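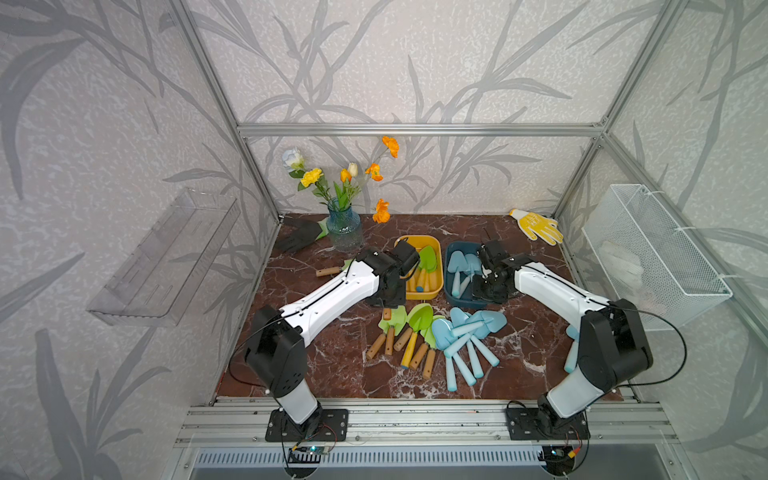

Two-Arm Sorting Bench: Project Report
Poppy Kershaw and Yaroslav Kravchuk
Supervisor: Kyriaki Sfakianakis
December 2018

4 min read

1. Purpose

The project set out to build a small bench on which two robot arms share one sorting job. The job chosen was the clearing of children's garden trowels into trays by colour, green to the yellow tray and light blue to the teal. The bench was built in the shared workshop at Cludircombe between September and the end of term. Members of the workshop may use it once this report has been accepted.

2. The enclosure

The frame is aluminium extrusion, with a wide rail along the front edge to which both arms are bolted. An earlier layout had one arm on each side wall. It was abandoned when the side posts were found to flex under load, and the front rail was ordered from Getemberg as a replacement. The tabletop is brown marble. It is heavy and awkward to lift, but it does not shift when both arms stop suddenly.

The back and sides are papered with a grey leaf pattern. Kirsty Rudd, who advised on the vision software, asked that the walls should not be plain, as the finished system is intended for use in ordinary rooms. Flowers in a blue glass vase and a pair of odd gloves were placed at the back of the table for the same purpose. They are to remain there during all runs.

3. Arms and wiring

The two arms are mounted as mirror images. Each has a white lower and upper segment, a large black elbow and a black gripper. The cable from elbow to base was first tied tightly along the lower segment and pulled out of its socket on the second day of testing. It now hangs in a loop, and the fault has not returned. Each arm has its own circuit board beneath its base. Boards should be switched off before any wire is touched.

4. Method

The trowels were laid on the marble in front of the trays in two loose piles, green on the left and light blue on the right. One member of the team started the run and the other kept the log. A pick was recorded as good if the trowel was released inside the correct tray and stayed there. A run was stopped after 15 minutes whether or not the table had been cleared.

5. Results

The team completed 45 runs and logged 376 attempted picks. Of the attempts that failed, 143 in all, most took place where handles crossed in a pile and the gripper closed on two at once. The remainder were trowels dropped on the rim of a tray. Handles pointing towards the front rail were easier to grip than those lying across the table.

The arms met over the trays on several occasions. A waiting rule was then added, under which the right arm holds still while the left is above the yellow tray. This made each run slower. The team considers the delay acceptable.

6. Further work

Deeper trays should be tried. The rule for waiting could be made less strict by dividing the table into smaller zones, and Chelsea Ashworth has agreed to take this on next term. The slotted acrylic shelf on the left wall was fitted for a second task, in which tools are to be stored upright, and that task has yet to be programmed. Spare fixings for the front rail are kept in the drawer marked Bickerstaff.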